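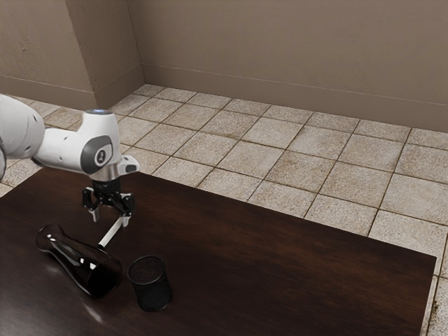
lendik-sim

Entorno de simulación y herramientas de planificación para manipulación sobre mesa. Parte de Marneten. Mantiene: Lawal Bashir.

Estado: usable, API todavía moviéndose. Si algo se rompe entre versiones mirar CAMBIOS.txt antes de abrir incidencia.

Qué hay dentro

lendik/escena: carga de escenas, muestreo de poses, materiales
lendik/plan: planificador de trayectorias (RRT-Connect + suavizado) y generador de agarres
lendik/control: control de impedancia cartesiana, control de pinza
lendik/percep: estimación de pose a partir de profundidad, máscaras de segmentación
anozie/: formato de registro y lector. Vive aquí de momento, algún dia será paquete aparte
herramientas/: scripts sueltos, calidad variable

Instalación

Python 3.8. Con 3.9 falla la compilación del comprobador de colisiones, pendiente.

git clone del repo, luego:
pip install -r requisitos.txt
python -m lendik.prueba

Si la prueba acaba con "OK escena base" ya está. Sin GPU funciona pero el render va a pedales, usar --sin-render para planificación pura.

Tareas incluidas

botella_tumbada: botella de vidrio oscuro tumbada sobre la mesa, al lado un vaso pequeño negro de pie. Hay que poner la botella vertical sin tirar el vaso. La difícil.
botella_apartar: misma mesa, sólo desplazar la botella. Buena para empezar.
vaso_mover: coger el vaso y llevarlo a la zona libre.
alcance: sin contacto, sólo llegar a la pose previa al agarre. Para depurar el control.

Cada tarea tiene su yaml en escenas/. Semilla fija por defecto (171), cambiar con --semilla.

Uso rápido

python -m lendik.correr --tarea botella_tumbada --episodios 100 --salida datos/

Ver un episodio ya grabado:
python -m anozie.ver datos/ep_0004.anz

Planificador

Tiempo máximo por consulta 4 s. Si no encuentra camino devuelve None, NO lanza excepción, comprobarlo siempre. Ya nos ha mordido varias veces.

El generador de agarres puntúa candidatos por antipodalidad y distancia al centro de masas. Para la botella conviene filtrar los del cuello, resbalan al girar. Opción: agarres.excluir_cuello: true. Viene desactivada, sí, habria que cambiarlo.

Márgen de colisión con los objetos que no son el objetivo: parámetro colision.margen en el yaml. Con la mesa se aplica otro distinto (colision.margen_mesa), no confundir. Poner los dos a cero da trayectorias preciosas que rozan todo.

Percepción

La pose de la botella sale bien en traslación y regular en rotación alrededor del eje largo (simetría, no hay mucho que hacer). El error de rotación se calcula ignorando ese eje. Si usáis vuestra propia métrica, ojo.

Los brillos especulares del vidrio confunden a la máscara: a veces parte el objeto en dos trozos. Apaño actual: unir componentes cercanos, percep.unir: true. En el vaso oscuro sobre madera oscura el contraste es malo, mejor tirar de profundidad que de color.

Datos

3000 episodios grabados con el planificador experto, en el servidor de Ititz, carpeta publica/lendik. Formato Anozie. Cada episodio lleva:

- posiciones y velocidades articulares
- apertura de pinza
- pose real de los objetos
- RGB y profundidad
- etiqueta de éxito (calculada, no revisada a mano)

La etiqueta de éxito mira la pose final y nada más. Si el brazo suelta la botella y ésta se queda de pie de rebote cuenta como éxito. Filtrar por fuerza de contacto si eso importa.

Los episodios en los que el planificador devolvió None no están guardados, o sea que el conjunto está sesgado hacia las configuraciones fáciles. Tenerlo en cuenta al dar cifras.

Problemas conocidos

- Al reiniciar la escena sin cerrar el visor se pierde memoria. Reiniciar el proceso.
- La fricción del vidrio está puesta a ojo. No fiarse para pasar a un brazo real.
- --hilos mayor que 1 rompe la reproducibilidad aunque la semilla sea la misma.
- El vaso a veces vibra en reposo, paso de integración demasiado grande. Bajar fisica.dt a la mitad lo quita y dobla el tiempo.
- anozie.ver no lee los ficheros grabados antes del cambio de cabecera. Convertir con herramientas/migrar.py

Pendiente

Cambio de agarre a mitad de trayectoria. Aleatorizar texturas de mesa y suelo. Documentar lendik/control, que ahora mismo es leer el código. Separar Anozie en septiembre si hay tiempo.

Licencia

Código MIT. Datos CC BY 4.0. Las mallas tienen cada una su fichero LICENCIA en mallas/, leerlo antes de redistribuir.

Dudas a Lawal o por incidencias, por correo se pierden.

Última revisión de este fichero: 1 de mayo de 2021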